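Equipment budget notes for the laundry cell
README, Nutura household tasks

This file covers what we bought for the laundry cell, what we would buy again, and what to put in next year's request. It covers money and lead times only. Recording settings and labels are described in the main data card.

The task is a front-loading washer with dark clothes, two arms, and a camera at head height. Most of the spending below comes from working at the door. 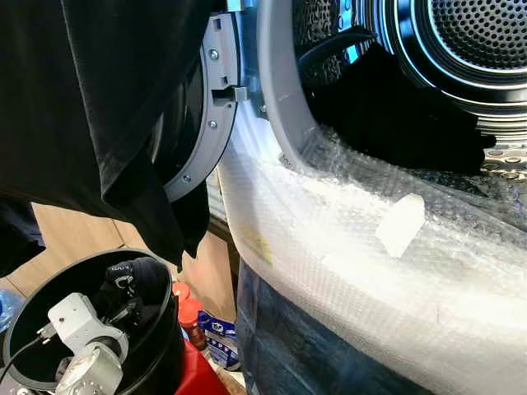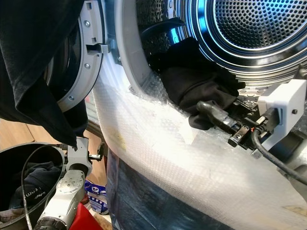

Fiifi Darko read a draft and wrote back: Please don't plan the second cell as a copy of the first. The washer was the cheap part. We lost more time waiting on gripper fingers than on everything else put together, and the budget had one line for them with no quantity. I would rather see a smaller order for arms and a full drawer of spares.

We agree, and the plan has been changed as follows.

Washer
One used front-loader per cell. It does not need to run a cycle for the loading task, so a unit with a dead pump is fine if the door, latch and drum are sound. Ask the seller for the width of the door opening before paying. Protective wrap and tape go under consumables.

Arms
Two per cell. The first pair came through Rullier. Moreira quoted a lower price on the same payload but with a longer wait, and the quote left out mounting plates and cables. Compare the two only after those are added – the gap gets much smaller.

Gripper fingers
Budget 54 for the year, ordered in two batches. Fingers that touch the drum rim wear faster than the ones used for table work. Keep them on a separate line so the wear shows up in the accounts.

Cables
Long enough to reach the drum and the basket with slack left over. Our first set was ordered to the bench layout and had to be replaced. Fotitano makes them to length and has a minimum order of 100, so share an order with the kitchen cell.

Clothes and supplies
Set aside $293 per cell for garments, baskets and detergent. Dark clothing is harder for the cameras and should be at least half of what you buy. Secondhand is fine.

Reserve
Hold $1,000 per cell and don't assign it in advance. Hina Sethi approves spending from it.

Timing
Requests go in by the end of March. Arms should be ordered first, then fingers and cables in the same week. Leave the washer until the floor space is confirmed, or you will pay to store it.

Not decided yet
– Whether to lease the second pair of arms. Guangming Xie is getting terms.
– Whether a dryer belongs in this budget or the next one.
– Who pays for floor protection if the cell moves.

Corrections to any of the figures go to Meifang Duan. Please attach the quote or the receipt.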